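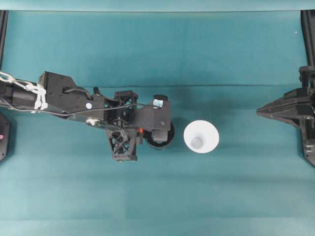 Section 4: Setting Up the Talusel Water Timer

The Talusel waters your garden while you sleep. It will also water your garden during a thunderstorm if you skip step 6, so please don't skip step 6.

1. Turn off the outdoor faucet. Remove the old hose, including the part that has been there since the house was built.

2. Check that the rubber washer is inside the brass collar. If it isn't, look in the bottom of the box, then under the box.

3. Screw the collar onto the faucet by hand. Hand tight means your hand, without the big wrench.

CAUTION: Overtightening cracks the collar. The warranty has opinions on this.

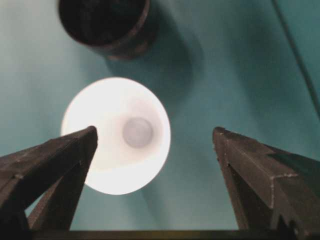 4. Slide in the batteries and close the door until it clicks. The display shows 12:00 and blinks, like every clock you have ever owned. Hold SET for four seconds, then use the arrows to choose the hour.

5. Pick a program. Song is the gentle one, meant for seedlings and pots. Driller runs longer and harder, and suits lawns or a hedge you have given up talking to. Both can be set anywhere from 1 to 69 minutes - we asked why 69 and were told it fit on the display.
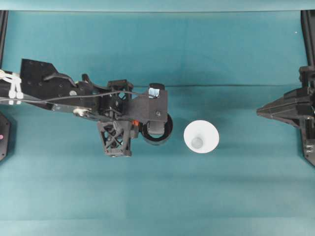 Fig. 3. Teal cloth with soft creases.

6. Plug in the rain sensor and mount it where rain can reach it. Under the porch roof is a popular spot and a poor one.

7. Open the faucet slowly and press TEST. Water should run for 27 seconds and stop. A drip at the collar means going back to step 2.

NOTE: In October, before the first frost, take the timer off and bring it indoors. Remove the batteries too. More than one unit has come back to us in two pieces with a note saying it was fine on Friday.
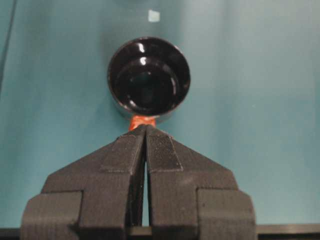 Zesville Garden Products - Customer Setup Desk

If the display shows E4, the valve is stuck. Close the faucet, unscrew the timer and rinse the mesh filter under the kitchen tap. If E4 comes back after that, leave the faucet closed and return the unit with its collar attached.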